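A day at the Letlow chore robotics open house

The Letlow site is a former furniture warehouse at the end of a bus line, and in August it is hot inside by ten in the morning. I went because I run a small linen and housekeeping service with my sister, and every few months a customer asks us when the robots are coming. I wanted something better to tell them than what I had seen in videos.

Admission was free with registration. The badge desk had a stack of floor plans, and I would advise anyone going next year to take one, as the stations were numbered in the order they had been booked and number 14 was next to number 3. There were 34 stations in all, plus a coffee cart that ran out of lids. A good third of the stations were posters or parts suppliers with nothing moving. I skipped most of those.

I started with towels, as that is my trade. Clunitz had an arm on each side of a padded table and a bin of hand towels at one end. The arms picked a towel out of the bin, held it up by one corner, felt along for the next corner, then laid it flat and made two folds. The result was acceptable. I would have sent back one in five for the edges. The engineer at the table gave me a figure of 72 seconds per towel and did not try to dress it up. A new hire of ours folds a hand towel in a few seconds by the end of the first morning. I asked about fitted sheets and she laughed, then said they had tried it and stopped.

What I liked at Clunitz was that the machine was left alone. It dropped a towel on the floor while I was there and went on to the next one. No one ran in to fix it. After a while there were a few towels down there, and at the half hour somebody gathered them up and put them back in the bin.

Sukon was showing a shelf stocker for small shops. It is a tall narrow cart with one arm, and it was putting cans and boxed pasta onto a mock shelf. Cans went well. Boxes went well if they were standing up in the tote. A box lying on its side was lifted, turned, put down, lifted again and then left for a person. They said it is running in a trial at a grocery with 258 shelf positions, at night only, with one worker on hand to deal with what it leaves. The worker used to stock the aisle. Now the worker does the leftovers and the produce, and the shop has the same number of people on the night shift as before. I wrote that down because the sales sheet did not mention it.

The cart also needs every tote loaded a certain way, and somebody has to load the totes. I asked who. The person at the booth said the supplier could do it in future.

Lunch was sandwiches in the loading bay. I sat with two people from a hotel group who had come for the vacuum demonstration and thought it was fine, though much the same as the machines they already own. They still send someone around behind it for corners and for the strip along the bed. Their interest was in bathrooms. There was one bathroom station, with a brush on an arm cleaning a sink, and it did clean the sink. The faucet had been taken off.

After lunch I went to the tidying stations, which were along the back wall. Setiawan had the largest area, with several tables, each given over to one small part of the job of picking up after people. One table was for shoes, in pairs. One was for cutlery into a tray, where forks and spoons got mixed up more than I expected. The plainest was putting blocks in a basket, which they treat as a stand-in for toys, dog chews, remote controls and whatever else gets left on a rug. It drew the smallest crowd and I stayed at it the longest.
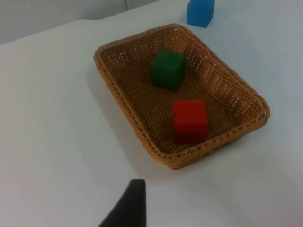

Can a robot pick up a playroom on its own yet?

Only if the playroom is very simple. A few solid objects of a similar size, on a clear surface, with one open container to put them in, is within reach today. A real floor has socks, puzzle pieces, a blanket with things under it, and a child who is still playing.

The Setiawan people were direct about this. Their score for the block task over the past month was 80 percent of tries finished with no help, where a try means every block off the table and into the basket. Most of the failures were at the rim, with a block let go too early. They said a woven basket is harder than a plastic tub. They use both, and they move the container between tries so the arm has to look for it.

I asked what happens with a block it has never seen. They told me a new color is usually no trouble and a new size sometimes is. Soft things are a separate project. They have a box of stuffed animals under the bench and hope to have that table running by next year's open house.

I also asked about price, at this station and at the others. Sukon leases by the month and would quote only for a specific shop. Clunitz and Setiawan are not selling anything yet. The coffee cart was four dollars, cash.

My notes for our own business are short. Nothing at Letlow would fold our sheets, make a bed or clean a bathroom that has a faucet in it. The towel machine could work overnight in a back room where speed matters less, if it got through a full bin with fewer on the floor, and I left our address with them so they can tell us when it does. For customers who ask, I am going to say that single chores on a table are coming along and that whole rooms are a good way off.

Parking is in the gravel lot behind the building – the one in front belongs to the tile store and they do tow. The last bus back leaves at 5:40.

Recent posts
What we pay for hand towels, and what we used to pay
Two weeks with a secondhand flatwork ironer
Visit report: the regional cleaning trade fair
Why we stopped taking fitted sheets by the pound
Detergent dosing pumps, compared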